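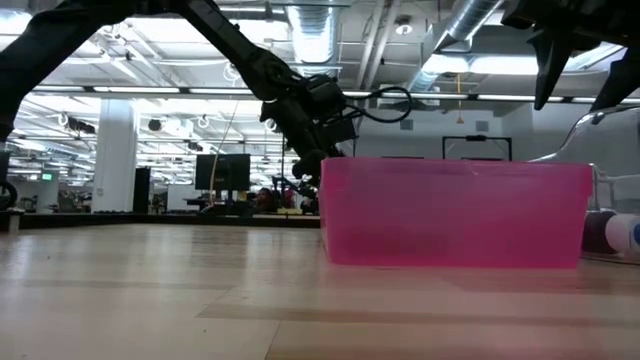

Every August the storage people tell me a coloured tub will sort my life out. I remain unconvinced. Latest candidate is the Dredico one, and it's very pink. See-through enough that you get blurry shadows through the side, so whatever mess goes in, you'll be looking at a pink version of it.

Before anyone asks: yes, I read the Conen guide. "Give every item a home." Fine. Which home does a lone purple cylinder get? The guide has 82 pages and not one of them covers odd bits.

My gran's sewing box has 1884 scratched inside the lid and still shuts properly. I'd like to see a plastic tub manage that.

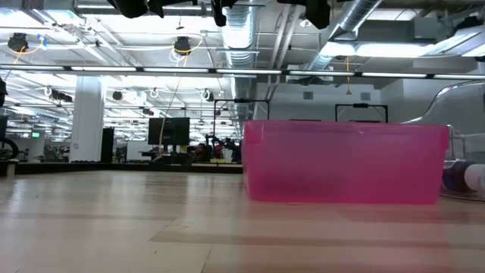

Pink tub, pale table. Odd bits still lying beside it.

Someone has replied that Droker do the same tub with a lid. I had two of those. Both lids warped in the airing cupboard and now they don't fit anything, including each other.

Also not buying labels. Ledesma want me to label a box I can see through. Why?

Will report back if it survives the winter. My money's on a crack in one corner by February.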